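What 3,421 episodes of tidying a desk have taught me so far

I have been putting off this post. When I started at Vuretness in the spring I told everyone I'd write up the data collection work as I went along, and then I did the work and found I had very little good to say about it. It's September now and we have 3,421 episodes in the pile, so I'm out of excuses.

The job, for anyone who skipped the earlier posts: a person drives the Prothero arm by hand through a desk task, the wrist camera and the joint positions get recorded, and the recordings go into a training run for the policy, which we call Windomia. Put the pens in the cup. Stand the cup up. Get the marker off the whiteboard. Slide the scissors out of the way. There are seven tasks on the list, and each one has a sentence of instruction attached to it that somebody typed in a hurry.

My complaint is with the word "diverse."

It's in the planning document on nearly every page. We want diverse demonstrations, diverse layouts, diverse starting poses. What we do in practice is push things around on the same brown table until it feels different from last time. I do it too. I go through phases. For a while I was laying the whiteboard at a slant, and I was very pleased with myself, and then I scrolled back through an afternoon of start views and saw that I had been slanting it the same way every single time. The marker goes on the board, down near the clip. The mesh cup goes over on its side to the right. I thought I was being random and I was drawing the same picture over and over.

Arwel Wogan, who runs the collection side, has a script that calls out positions for each object before an episode. It's a decent script. The trouble is that it only knows about the things on its list. It will tell you where to put the cup and which way the cup should face, and it has no opinion on where the lamp light falls or how far open the fingers are when you hit record. I always start with the fingers spread wide. I checked, and so does everyone else on the rota. So if Windomia learns that every task in the world begins with an open gripper hovering in front of the thing you want, I'll know where it got that from.

Then there's the failure question. We threw out 136 episodes last month. Some were rubbish — dropped frames, or somebody bumping the table and swearing. A fair number, though, were episodes where the operator missed the first grasp, backed off, came in again and got it. Those were marked as failures under the labeling guide as it was written, and out they went. I think that was a mistake. A policy that has only ever seen clean grasps has no idea what to do after a bad one, and it's going to have plenty of bad ones. I said so at the time. I was told the guide was being revised. I have not seen a revision.

The marker is my favorite case. A round marker on a smooth board rolls if you touch it off center, and every operator has learned to come straight down over the barrel and close slowly. We are all very good at it now. That skill lives in our wrists, and I'm not sure how much of it gets into the recording. From the camera's side you see two black fingers, a blue marker, and then a blue marker between two black fingers. The little pause where I decide I'm lined up just looks like nothing happening. One of the cleaning steps trims idle time out of the episodes, so I suspect the pause gets shaved off as well. I've asked. The answer was "it depends on the threshold," and I haven't been able to find out who set the threshold.

People keep sending me the Flollness demo as a kind of rebuttal. Look, it clears a whole desk! Yes, it does clear a desk, and it's a nice video. I'd like to see it clear one where the scissors are lying partly under something, or where there's a cable coming in from the corner that it isn't supposed to grab. Ours grabs cables. It grabbed one in both of the test runs I sat in on. Thin, dark, bendy, near the edge of view — we had almost no examples with one in reach, so why wouldn't it have a go?

I should be fair about what has improved. The episodes are shorter and smoother than they were in the spring, and the instructions now match what the operator does most of the time. Storage stopped filling up at lunch. Arwel did listen about the second-grasp episodes, to the extent of keeping a copy of them in a separate folder instead of deleting them. And the pen cup task works better than I expected, even when the cup is lying on its side, which was the version I would have bet against. I don't have a good explanation for that and I'm wary of anyone who offers me one after so few test runs.

But the plan for the next round is simply more. More episodes, same table, same seven tasks, same hands on the controls. When I ask what number would be enough, the answer moves. I'd much sooner have a small batch collected by people who have never touched the thing, on a table none of us has leaned on all summer, with whatever junk was already sitting there. That would be ugly data. Half of it would probably fail the labeling guide. I'd still take it over another month of me and my slanted whiteboard.

I've put this to the group and we've settled on a compromise. Before each block of recordings, whoever is driving saves a view from the wrist camera and compares it with the start of their previous block. If the two look alike, you clear the table and lay it out again. It costs a minute. I've been caught by it more often than anyone, and I'm the one who suggested it.

My start view for the marker task, board at its usual slant:

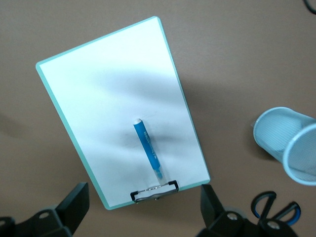

Comments (2)

tallpaul: Are you going to train on the folder of second grasps separately, or mix them in? I'd want to see both.

Author reply: Mixed in, if I get my way. Arwel wants a separate run first so we can tell what changed. He's probably right about that one.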